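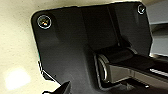

Quick notes from the Werberg open day, typing this on the train so excuse the mess. 2022-01-16, doors at ten, line already out to the bike racks. They said 200 people signed up. Felt like more.

Coat check, sticker badge, then straight upstairs with Riet Dierckx. Fast talker, faster walker. First stop was the staff kitchen, and I liked it more than the lobby tbh. Plain, white, everything within reach.
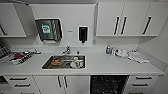

The second floor kitchenette: black handles, long gray counter, dishes in the sink.

Towels and soap both up on the wall, so that's less stuff on the counter. Want that at our place. Riet says 70 people share this one kitchen and the mug question comes up at every single meeting. I beleive it.
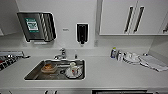

Coffee was decent, cookies gone by eleven. Got talking to Khang Kiều from Rastden, he's pricing a remodel and was measuring the cabinets with his hands — no tape, just hands. Then a short talk by Guoqing Wei on the building. Missed the frist half. Room 2 if you go, not the big hall like the flyer says.
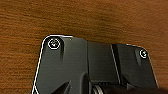

Liked the brown wood there, warmer than all that white. Sat a while, ate my sandwich, read the handout. Next open day is in July — sign up early, and bring your own cup.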